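Elfriede Egger has managed the propagation house at Plendberg for long enough to have opinions about gravel. "A layer of stones at the bottom of a pot does nothing for drainage," she says. "Water sits in the fine material above it until that material is saturated. You have raised the wet zone closer to the roots."

Egger trained as a soil physicist and still talks like one. Her subject is the perched water table, the band of wet mix that remains at the bottom of any container after it has finished draining. Its height depends on particle size and hardly at all on the shape of the pot. A shallow pot therefore holds a larger share of wet mix than a tall one filled from the same bag.

For succulents she works with a coarse blend, mostly perlite and screened bark, with a small fraction of loam. Anything that passes the finest sieve is thrown out. "People buy cactus soil and assume the work is done," she says. "I would sieve it first. Some bags are half dust." 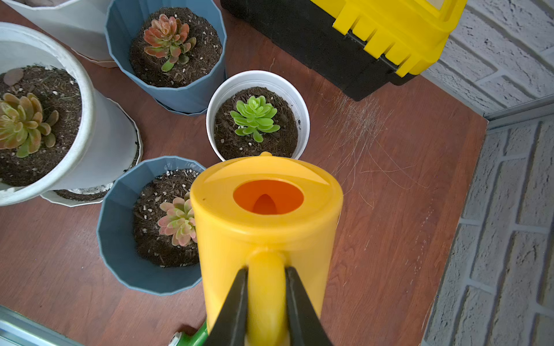
Potted succulents and a yellow watering can.

Last winter she and her colleague Recep Dağdelen ran a comparison on 312 rosette plants, divided between three mixes and watered by pot weight. In the finest mix, 121 plants showed root rot by March. The coarse mix lost far fewer, though Dağdelen is cautious about the result. "One greenhouse, one winter," he says. "We had a heater fault on a Saturday night that chilled one bench more than the others. I would want to repeat it."

Egger weighs a sample pot from each bench and waters when it has come back to its dry weight. For a home grower with a few plants she recommends a kitchen scale and a pencil. "Write the dry weight on the label. If the pot reads 400 grams dry and it is still well above that, leave it alone."

She does not mist. Clay or plastic matters less to her than the mix – clay dries faster through the walls, so the interval shortens, and the scale will show that.

The next trial will look at pot depth, using one mix throughout. Dağdelen has already ordered the pots.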